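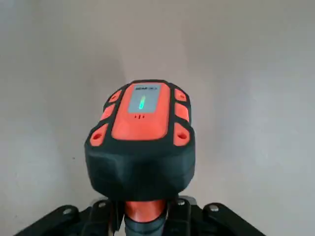
Quick one, running late again. Nilton asked which stuff stays out on the big table and which goes in a drawer, so I'm just writing it down.

First, the orange and black thing
Stays out. It's chunky, orange top and pads down both sides, black rubber around them, easy to spot when I'm in a rush. Edith wanted it in the drawer. No — I lost it in that drawer for most of November. Wipe the rubber with a damp cloth, it picks up lint like crazy.
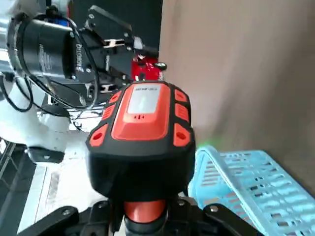 Then the table itself
Big brown wood top, and I want it mostly bare. The light blue basket can stay, small things go in there and nowere else. White lamp stays too, it's the only one with a bendy neck.

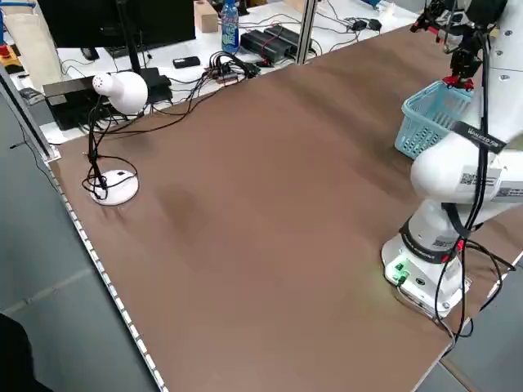
Cords are the next job. Svenja gave me 2 packs of velcro ties and I've used, um, none. Also there are faint dark smudges in the wood, tried dish soap, tried the orange oil stuff from Brevotcombe, will try agian after 7 when the house is quiet. Drawers after that. Need to find the labels first.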